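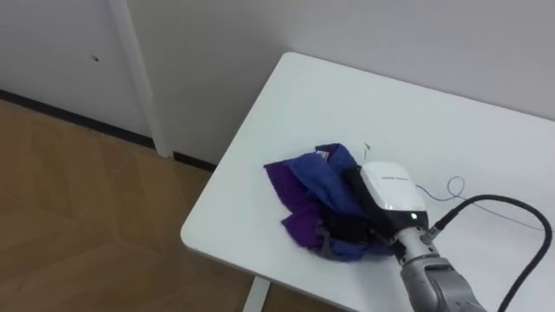

Subject: Re: [jivano-practice] draft 3 of the table rules, comments please

Replying inline, in a rush, have to be over in Banholm by 3. Sorry for the gaps.

Vinh Lương wrote:
> Draft 3 is in the shared folder. Main changes from draft 2: the cable
> section is now its own section, "clear zone" is defined from the table
> edge, and I took out the paragraph about clothing for operators. We
> have logged 1,723 runs under draft 2 and I would like to freeze the
> text before the end of March so that Tader can train their people from
> it. Please say which rules you can't live with. Silence means yes.

Not silence. Mostly yes though. Rules I have trouble with are below, the rest is fine.

> 2.1 All cables shall be routed clear of the work surface.

Can't live with this one as written. "Clear of the work surface" sounds good but the wrist cable has to go somewhere when the arm is down at the table, and with our mount it goes up and over in an arc. If you pull it tight enough to never cross the tabletop you've got strain on the connector every time the wrist turns. Did that once, not again.

Suggest: "Cables shall not lie under or between the gripper and the item being handled. A free loop over the table is allowed if it stays clear of the item for the whole motion." Then somebody has to check the whole motion, slow speed, before the first run. Fine by me. We do it anyway.

Also – thin wires. Draft only talks about "cables" and people read that as the thick black ones. A thin signal wire near soft cloth is the one that ends up folded into a shirt. Please name them seperately.

> 2.2 Floor cables shall be covered or taped along their full length.

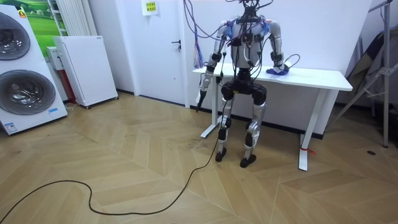 Robot at the table, floor cable running out to the left.

Full length doesn't work for a machine on legs. It needs slack to shift its feet, and if you tape right up to the feet the slack goes nowhere. But wide loops across open floor aren't good practice either, I know. So split it: fixed part taped or covered, slack part kept on ONE side, on the side people don't walk. And mark the walking side on the floor. Diệp wanted a number for slack. I don't have one I'd defend. "Enough for the planned motion" and let the site write their own number down.

> 3.4 The clear zone is 50 cm from the table edge on all sides while the
> robot is powered.

50 from the table edge, ok, but the robot isn't the table. It stands in front of it and the elbow can go wider than the top. Measure from furthest reach of either arm, both arms, also the one that's not doing anything. New people watch the hand that's working and walk right past the one hanging down. Would put that in the training text in more or less those words.

And if there's a wall behind the table that side is just closed. Say so, otherwise we get arguments about how to measure into a wall.

> 3.6 Doors to the work area shall be closed during a run.

Yes. Add a sign on the outside too. Closed door with no sign gets opened.

> 4.1 Before each run the operator shall inspect the table surface and
> remove foreign objects.

Keep. Add "including thread, wire ends and clippings". White top, so bits show up well if you look, people just don't look. We should do it between items also, not only before each run. Takes no time.

> 4.3 Pressing force against the table shall be limited.

Limited to what?? Either a value or a pointer to the site sheet. Holding cloth down with one finger while you pull a fold out is normal work for us, I don't want a rule that makes it look like a fault. But a person's finger under there is a different story, so: no hands on the table while either gripper is enabled. Full stop, no "unless supervised".

> 4.5 Gripper covers and gloves shall be checked for wear every 400 runs.

Too long for gloves. Change to every shift and after any snag. 400 is ok for the rest of the hand, I guess.

> 5.2 Loose material shall not be hung near the robot.

Good rule, we break it all the time. Stands and tripods count as near, pls write that in. Bags, covers, jackets.

> Annex B: 11 items, to be signed by the operator.

11 is too many to sign one by one before each run, they'll tick it blind by the second day. Put cables, table, stop button, people on one card and move the rest to start of shift. Still signed, once.

One thing missing altogether: who is allowed to say stop. Should be anybody in the room, not just operator, and the run stays stopped till the operator has talked to them. I'll write the paragraph tonight if no one else has started.

If 2.1, 3.4 and 4.3 get fixed I'm ok with freezing. Other stuff can wait for draft 4.

Gotta go. Will be reading mail agian after dinner.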